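Subject: Re: Wrist tags vs. glove for hand tracking

On a May afternoon a list member wrote:
> We're trying to choose between the Honkanen glove and plain
> wristbands with printed markers for recording hand demos.
> The glove gives finger angles, the bands only give us the wrist.
> Is anyone getting useful grasps out of bands alone? Our arm is a
> Dramell with the stock two-finger gripper, if that matters.

It matters a lot, and I'm sorry about the gripper.

We spent most of the spring on the same question, at a bench in the Korkach building where the heating has two settings, neither of them useful. Short version: bands for where the hand goes, a head camera for what the fingers are up to, and the glove for people who enjoy calibration. Ours needed redoing every time somebody scratched their nose.

My standard test is drinking straws. Blocks are too polite. A straw rolls, bends, and takes its neighbors along, and a stiff glove makes people handle them like a bomb squad. With bands the hands stay bare and people go back to being clumsy in the normal human way, and that's the data I want.
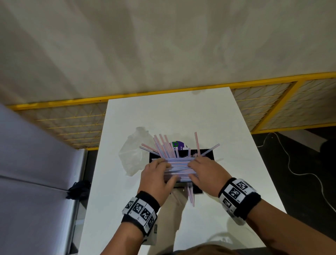 Tracking and occlusion

The terry-cloth bands carry square markers, four of them in a row on the side of the left one that faces the camera. When both palms are flat on the pile like this, the tags are about the only thing I'd trust. The curled fingers of the right hand are a guess for any hand model, and the straws poking up behind don't help.

Over 66 takes the wrist pose dropped out in 5, all of them fast turns of the forearm. The glove never dropped out. It just told us, with full confidence, that the thumb was somewhere near the elbow.

Now the bad news for your two-finger gripper. Pressing down a whole layer of straws with two hands doesn't map onto a pinch, however good the tracking is. We replayed takes on our own Dramell and it picked up one straw, very neatly, and left the rest. The Ostidon gripper with the wide soft pads did better, but it's slow, and its controller sulks if you send commands faster than 80 Hz - the manual mentions this in an appendix.

So if your tasks are mostly pick and place, use bands and save the money. If you need finger angles for a multi-finger hand, borrow a glove before you buy one. Wash the bands, too. I can't stress this enough.

I can send the marker layout as a PDF if you want to print your own.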